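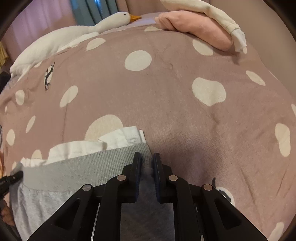
Re: [mail-admins] Shared mailbox rules lost after cutover

The rules are still there, but the server is not running them. I ran into the same problem in May when we moved the Prekville office, and the cause was the way the rules were exported from the old side.

> We moved 48 shared mailboxes from the Zulitz server to the hosted
> side. Folders, flags and contacts all came over. The server-side
> rules show up in the list in the web client, but new mail stays in
> the inbox. If I open a rule and save it without changes, it starts
> working. Has anyone seen this? I would prefer not to open every
> rule by hand. Export was done with Nyberg, default settings.

Nyberg writes the target folder of each rule as a path by default. The hosted side wants a folder ID. When you open a rule in the web client and save it, the client looks up the path and writes the ID back, and that is why the rule starts working after a save.

Check one mailbox first. Dump the rules to text and look at the target field. If it reads something like

Inbox/Orders/Pestville

you have the path form. If it is a long string of letters and digits, you have the ID form and your problem is a different one.

To fix it without touching each rule:

1. Turn off delivery to the mailbox, or do this outside working hours.
2. Export the rules again with the folder lookup option set to "target". Nyberg needs read access to the new mailbox for this.
3. Delete the rules on the hosted side. Do not import over them. An import adds a second copy of each rule and leaves the broken one first in the order.
4. Import the new file.
5. Send a test message that matches the first rule and one that matches the last.

Two things to watch for. Any folder with a slash in its name will fail the lookup, and the tool only writes a warning to the log. We had 7 of those, all in the Pestville mailboxes, where somebody had named folders "In/Out". Rename them before step 2 and rename them back when you are done. The IDs do not change when a folder is renamed.

The other is the size limit. Our hosted plan accepted an import file with up to 500 rules and dropped the rest with no error. Compare the rule count in the file with the count in the mailbox after the import. If you are over the limit, split the file and import the parts in order, since rule order is taken from the import order.

Forwarding rules are handled separately. If the rule forwards to an outside address, the hosted side may block it under the outbound policy even when the rule itself is fine. Those show as active in the list, so check the message trace and not the rule list.

Mail that came in while the rules were not running will stay in the inbox. The web client can run rules on existing mail, one mailbox at a time. I have not found a way to script that part. If anyone on the list has, please post it.

Which version of Nyberg did you export with? The lookup option is missing from the menu in version 2, but it can still be set in the config file.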